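Hand-held grippers are teaching robots at Dedard to tidy up

Jun 10, 2021

I've been pestering the folks at the Dedard lab for months to tell me what they were up to, and this week they finally put their results out, so I get to write about it! The project is called Flotosach, and it's about teaching a robot arm to do small table chores (picking things up, turning them, setting them down in the right spot) without anybody driving the arm during the teaching part.

Most robot teaching I've seen goes like this. A person sits at a set of controls, the arm copies them, and everything takes forever. I tried it once at a trade show and needed a full minute to lift a sponge. With Flotosach, people just hold the gripper themselves. It has the same two fingers the robot will use later, with a camera looking down at them, and you walk up to a table and do the job with your own arm. The camera records what the fingers did and software works out the path they took. Later on a robot arm gets trained on all of that.

The idea of a hand-held gripper has been around for a while, and the team says so right up front in their write-up. Their new piece is a method for sorting the recordings before training, which they've named Dewan. It looks at each recording and asks how sure the model would be about the next move at every step. Recordings where the person dithered, or bumped something and went back, get a lower weight. They don't get thrown out completely, though. I asked about that, since my first instinct would be to toss them, and was told the messy ones are where the robot learns how to recover. I like that a lot.

Now for the numbers. The team gathered 595 recordings over the winter and spring, on tables in 19 different rooms. Then they ran the trained arm through 183 trials on tables it had never been near, with and without Dewan. With the sorting turned on, it finished the job 83 percent of the time. Without it, the arm did noticeably worse, mainly on jobs where something had to be turned before it was put down. Simple pick and place was close to a tie, which I was a little surprised by.

They spent a good chunk of the project on the fingers, too. Flat pads won out over curved ones in their tests, partly for the dull reason that flat pads are easy to make the same way twice. If the fingers in your hand and the ones on the arm don't match, the arm closes at the wrong moment and you get a lot of near misses. The color is on purpose as well: plain black shows up well against most tabletops, so the software has an easier time working out how far apart the fingers are.

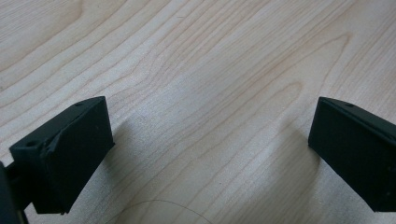

Starting position matters more than I would have guessed, by the way. Each recording begins with the fingers open, and the people doing the recording were asked to hold still for a moment before reaching for anything. Early on they skipped that and the software kept losing its place in the first second or so. Adding the pause fixed most of it.

There are things it can't do yet. Shiny tabletops still throw off the tracking, and anything soft, like a folded cloth, is pretty much a coin flip. The arm is also slow. I watched it put one cup on one saucer and had time to finish my coffee.

Fenduvmont, the company that builds the arms the lab used, is planning to try the method on its own packing benches in August. The lab says the recordings and the finger drawings will be free to download before then, and I've already asked for a set of the drawings so I can print a pair at home.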